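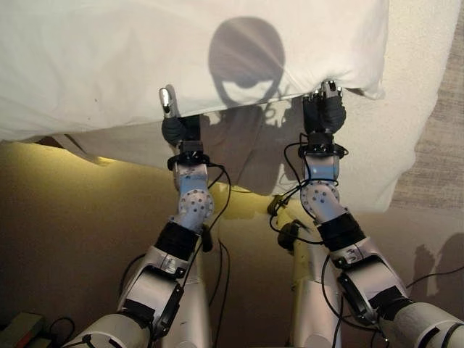
Is Buying a Piece of a Poker Player Ever a Good Deal?

Every few months somebody emails me about staking. The pitch doesn't change much. You don't have to be good at tournament poker, it goes, you only have to find someone who is, pay part of the entry fees and collect part of the winnings. I have yet to meet a person who got rich this way, so when Bláthnaid Egan offered to talk to me about Memberg, the staking marketplace she has run for the past four years, I said yes and brought a list of complaints.

We talked by phone in May. She was friendly, quick, and better prepared than I was.

Memberg works like most of its rivals. A player posts a package, say twenty online tournaments over two weeks, and sells shares in it. The buyers, called backers, get their cut of any prizes. The site takes a fee when the package sells out. It takes that fee whether the player wins or loses, and I started there.

"Sure, and a ticket office gets paid even if the show is bad," Egan said. "If our players lose month after month, backers leave. I see it in the sign-ups within a few weeks. So I care."

I don't doubt that she cares. I'm less sure it matters, given how new backers keep arriving. She told me 645 people bought at least one share through the site last year. I asked how many of them finished the year ahead. She said she didn't have that figure with her and would send it. What came by email the next day was the number of backers who had received at least one payout, and those are different questions.

Egan's view is that backers aren't really in it for profit. "They like having someone to root for," she said. "They sit up till two in the morning watching a final table because they own three percent of it. You can't get that from a savings account."

I put it to her that the front page of the site talks about returns a lot and rooting very little. There was a pause.

"The front page needs work," she said.

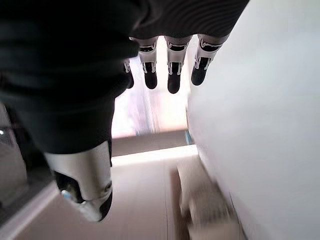
Then there is markup, the part of staking that beginners understand least. A player who thinks he is better than the field can charge more than face value for his shares. At a markup of 1.2, a backer pays $120 for $100 worth of entry fees. The player has to be beating his games by more than twenty percent before the backer makes a cent, and the site's own fee sits on top of that.

"The market sorts that out," Egan said. "If somebody asks for too much, the package doesn't sell."

Does it, though? I spent a couple of evenings going through closed packages, and plenty of expensive ones sold out in hours. They were mostly from players who had just had a big result. A big result in a large tournament tells you that someone had a very good day. It tells you much less about the next twenty tournaments, and the price went up all the same.

One of those players was Seidu Kwofie, who has sold packages on Memberg since it opened. Egan suggested I call him, and to her credit she didn't seem to mind what he might say.

"I charged 1.3 after I won the Jasstead Sunday thing," he told me. "Was I worth 1.3? No. Maybe 1.1 on a good week. But people were messaging me asking when the next one was going up. What would you do?"

Kwofie keeps records, which already puts him ahead of most players I have interviewed. He has 3,089 tournaments in his spreadsheet. His total profit across all of them, before he pays anyone, is $1,397. I did the division while he was still on the line. It comes to forty-five cents a tournament.

"Yeah," he said. "I try not to do that one."
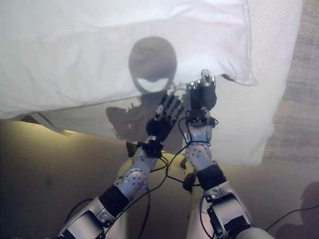 White pillow on a white sheet.

He isn't a bad player. By the standards of the games he plays in he may be a decent one. But forty-five cents does not leave much room for a markup and a site fee, and a backer who bought every package he ever sold would be down. Kwofie says he has told a few of his regulars so, and that they bought anyway. He has since dropped his price to face value, and his packages now take longer to fill. He thinks a low price makes people suspicious.

I took this back to Egan in a second call. She said Kwofie was one player out of the 80 who sell regularly on the site, and that others do far better. I asked for the best of them. She named Remigiusz Cieślak, whose results page does look impressive, at least as far back as it goes. It goes back seven months. Before that he played under another screen name, and Memberg doesn't ask players to link old accounts.

"We're looking at it," she said.

Looking at it how?

"There's a privacy side to it. Some players changed names for good reasons. I can't force somebody to publish ten years of history to sell a $50 package."

That's a fair point, and I can also see who it helps. A player on a bad run can start over with a clean page. A backer can't start over with clean money.
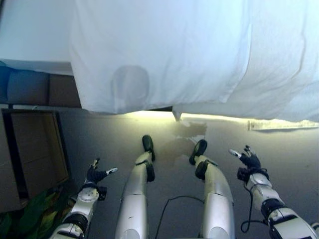
What happens when a player doesn't pay

I had saved this for last because I expected it to go badly. In most staking deals the player holds the money. He takes the backers' cash, plays, and is trusted to send back what he owes. Memberg holds the entry fees until a package starts, but the winnings land in the player's own account at the poker room.

"We've had non-payment," Egan said. "I won't pretend we haven't. We ban the player and we cover the first part of what's missing out of a fund."

She wouldn't say how big the fund is. The terms of use say payment from it is "at our discretion," and I read that line to her twice. She said a lawyer wrote it and that in practice they had always paid small claims. I asked what counted as small. She said it depended.

Danuta Stępień, a backer who wrote to me after an earlier column, was owed money by a player who vanished from the site last winter. She got a little over half of it back from the fund after two months of emails. "They were nice about it," she said. "I would have liked them to be less nice and send the rest."

Egan remembered the case and said it had been handled under the old rules. The new ones are a page longer. They still say "at our discretion."

Before we hung up I asked whether she backs anyone herself. She does, in small amounts, mostly two women she used to play with. I asked if she was ahead.

"This year? Slightly," she said. "Overall I'd have to check."

She hadn't sent me that number by the time I filed this.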